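The planner wanted the cutting board again. Itziar Collado read the log: 53 candidate paths, 6 kept, cost weights untouched since Thursday. 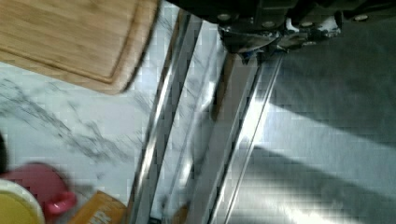 She set the collision margin to 35 millimetres and sent the job to Tremblay, the night build. 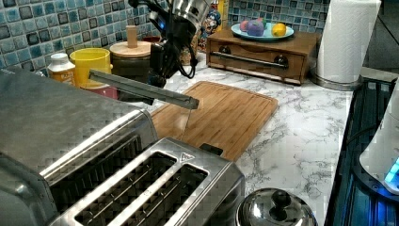
Finger over the board, toaster in front.

"It scores the plums last," said Colton Leclerc.

"It has no weight for plums."

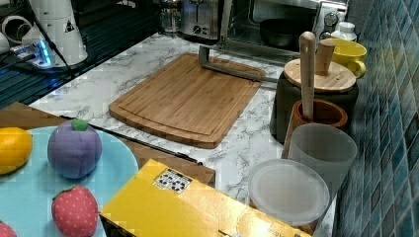 Bar across the board, fruit on the blue plate.

He opened the cost file. There was one - unsigned, added in July. 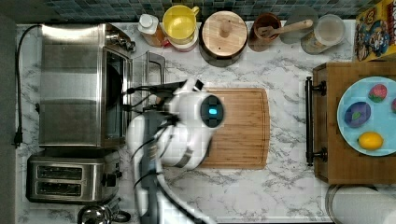 White arm at the board.

She left it in.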